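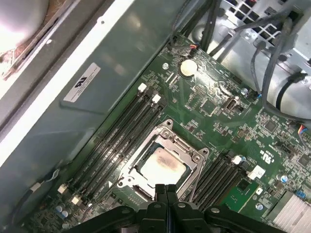 Prozessor im Sockel, Reste alter Wärmeleitpaste inklusive.

Groseda verkauft jetzt »generalüberholte« Bürorechner für 660 Euro. Klingt nachhaltig. Mich stört das Wort -- es ist nämlich nirgends erklärt.

Im Juni habe ich gefragt, was genau überholt wird. Antwort: »nach Hausstandard«. Den Hausstandard darf man nicht lesen. Curmont macht es genauso, nur mit schönerem Siegel. 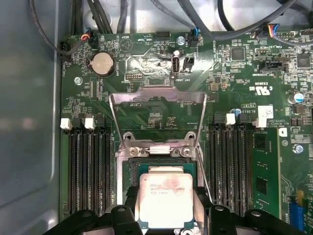

Wie lange gilt die Garantie bei Groseda?
6 Monate, und Netzteil und Lüfter sind ausgenommen.

Also gerade die Teile, die sich abnutzen. Bei Jardine sind es immerhin zwei Jahre, dafür zahlt man die Einsendung selbst. Ob das am Ende günstiger kommt -- ich habe da meine Zweifel.

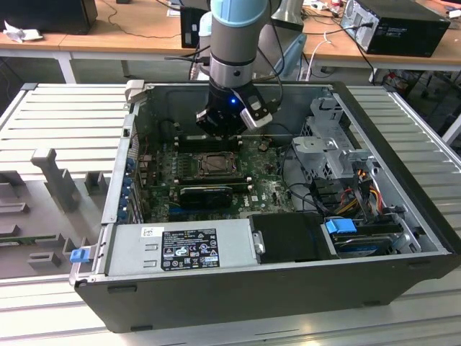 Offenes Gehäuse, Grafikkarte unterhalb des Sockels.

Wer eine Prüfliste von Lellholm hat: bitte schicken. Werbetexte habe ich genug.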